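Toltari Travel Document Organizer: review after a season of official visits

October 13, 2019

I do the logistics for a twinning association. Our town has been paired with Jitetstead since 1960, and every year one side visits the other. The trips are small but they are official: a mayor or deputy mayor, a few councilors, sometimes a school group, and a schedule that includes at least one reception where somebody from an embassy turns up. Somebody has to carry the passports, the invitation letters, the visa copies and the insurance papers, and for the last several visits that has been me.

I used to do it with a plastic accordion file from the office. It split on the way back from the anniversary visit, so this year I bought the Toltari organizer. I paid full price for it, and the company doesn't know I'm writing this. 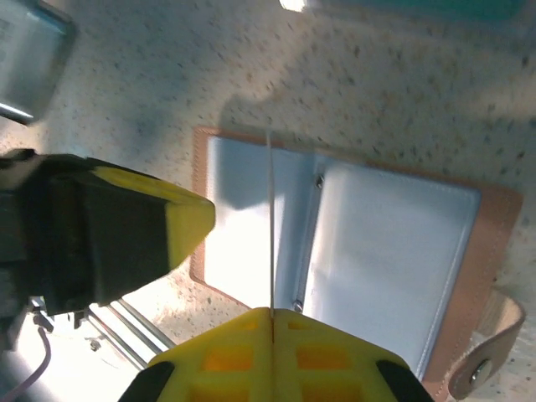

The Toltari is a zippered case a little bigger than a hardback book. Inside there are 2 sections. The left side has passport slots, stacked in rows so that the top edge of each one shows. The right side is a set of full-width pockets for folded letters, plus one with a snap for currency and receipts. There is a pen loop on the spine and a wrist strap that comes off.

The passport slots are the best part. Each has a small label window, and I put in surnames in the order people appear on the delegation list. At the border I could hand over the whole group's documents in order and put them back in order. With the old file I had to shuffle through the stack every time, and once I gave a councilor somebody else's passport. She had reached the desk before either of us noticed.

The letter pockets are less good. They take a standard sheet folded in thirds, but an official invitation on heavy paper with a seal doesn't fold well, and you don't want to fold it anyway. I ended up carrying the sealed letters flat in a separate folder, so I was back to two things to keep track of. If your delegations exchange formal letters or a signed friendship agreement, plan on a second case.

The zipper is stiff. It loosened up after the second trip but it still catches at the corner near the strap. Ryan Lightfoot, who led our group this time, borrowed the case for the consular appointment and came back convinced it was broken. It isn't, you just have to hold the corner flat with your other hand.

I compared it with two others. The Hutley is the one our partner committee uses, and Pádraig Mac Suibhne let me carry theirs for a day during the visit. It is softer and lighter, and it takes a full sheet without folding. It has far fewer passport slots, though, so past a handful of people you are doubling up. For a minister and a private secretary it would be my first choice. The Pal is the cheap one, and I only used it at home. The slots are tight enough that the passport covers bend, and the label windows are just printed lines.

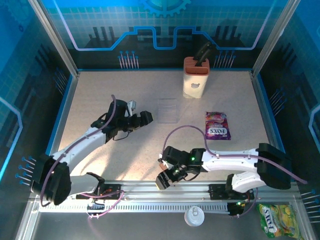 A word on capacity. Our biggest year, with the youth orchestra, was 183 people, and no case like this will help you there. For that you want a lockable box and a list. I'd say the Toltari suits a normal civic delegation of the kind most twinned towns send.

On security, there is no lock, only two zipper pulls with holes that line up. A small luggage padlock fits through them. I kept the case on me whenever we were moving and in the hotel safe at night, and it did fit the safe, with the strap removed.

Cleaning is easy. The outer cover wipes down with a damp cloth. The lining picks up ink, so cap your pen before you put it in the loop.

Things I would change: one flat pocket at full sheet size, a better zipper, and blank labels in the box. You get one set, and they don't sell replacements. I cut mine from card.

I'd score it 78 out of 100. We have the Jitetstead group coming here next and I'll use it again for their hotel forms and the return copies of the program.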